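Carb heat, again

Monday, January 4, 2021 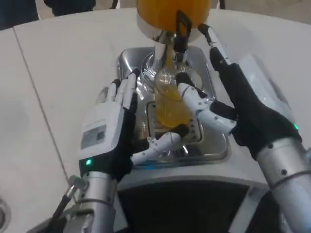
Why pull carb heat on a summer day, one comment asked under the last post, it's 70 out and you're telling us there's ice in the engine? And then a second line: been flying out of Arton for years without touching it except on the checklist, never had a problem.

OK. Quick answer because I have to be at work in an hour. Longer answer below it because I can't help myself.

Quick answer: yes. Ice. In June. In a warm engine. The outside air temp isn't what matters, it's the temp inside the carb throat, and fuel evaporating plus the pressure drop takes that way down. Big drop. Add damp air and you've got what you need. The cold clear days in January are often the safer ones, air's too dry to make much of anything.

Longer answer is the Pestside story, which I think I promised in some other post and never wrote up.

Coming back from Pestside last June, solo, the old rental with the little four cylinder. Haze, sticky, dew point so close to the temp that the grass was still soaked when I did the walkaround. Runup fine. Pulled the knob, saw the drop, pushed it back in, rpm came right back. Checked that box. Didn't leave it on long enough to learn anything, maybe two seconds. Everybody does the two second pull. It tells you the cable is connected and that's pretty much it.

Cruise was fine for a bit. I'd throttled back some because I was early and burning somebody else's gas felt rude. Then I'm a touch low on rpm. Nudge the throttle. Good. Few minutes later, low again. Nudge. I remember thinking the friction lock was slipping, tightened it, felt clever.

That was the ice. Fixed pitch prop, so that's how it shows up, slow rpm loss you keep correcting without noticing your correcting it. By the time I did the math I was down 400 from where that throttle setting should have been.

Pulled carb heat all the way. And it got WORSE. This is the part I want the commenter to read twice. It dropped more, then it ran rough, shaking, coughing, the works. Every nerve in my hand wanted to shove the knob back in. It's melting ice and the engine is swallowing the water, plus hot air is thinner so you're running rich on top of it. Of course it runs rough. Leave it. Leave it leave it leave it.

Longest wait of my life. Then the rpm climbed, and smoothed out, and climbed some more until I was above where I'd been before I pulled it. I lost a little altitude, less than it felt like. Had 1,000 feet over the pattern altitude to play with and a long hayfield off the left side that I'd already picked out and was getting pretty fond of.

So things I do now.

Full on or full off. No half. Unless you have a carb temp gauge, and the rental doesn't. Partial heat can warm air that was too cold to ice up into exactly the range where it will.

Longer check on the runup. I pull it and hold it and watch. If the rpm drops and then creeps up while it's still on, there was ice in there already. From taxiing. Happens way more than you'd think on wet grass.

Check it every so often in cruise, not only when something feels off. I tie it to the fuel tank switch so I don't forget.

On before I bring the power back, not after. The heat comes off the exhaust, so an engine at idle hasn't got much to give you. And check again right before takeoff that it's OFF, you want all the power, and that air skips the filter so I don't leave it on while taxiing through dust either.

Read the book for your airplane though. They don't all say the same thing, and mine isn't yours.

Somebody's going to ask about the gauge. I did get a quote from Kordestani to put one in the plane the club is looking at. 8 weeks wait. Not cheap, and most of it is labor and paperwork – the probe is a tiny thing. I'd still do it. If it comes down to that or new headsets I'll keep my beat up Sterkell with the tape on the ear cup and take the gauge.

As for never having a problem at Arton. Maybe so! Dry up there, and some engines ice a lot less than others, the carb on some of them is bolted up against a warm oil sump. Or maybe you've had a touch of it and nudged the throttle and tightened the friction lock like I did. I would of sworn I'd never had it either.

Tire pressure post is still coming. Have to find the notes. Also the comment form was eating line breaks, I think I fixed it, let me know if yours shows up as one big lump.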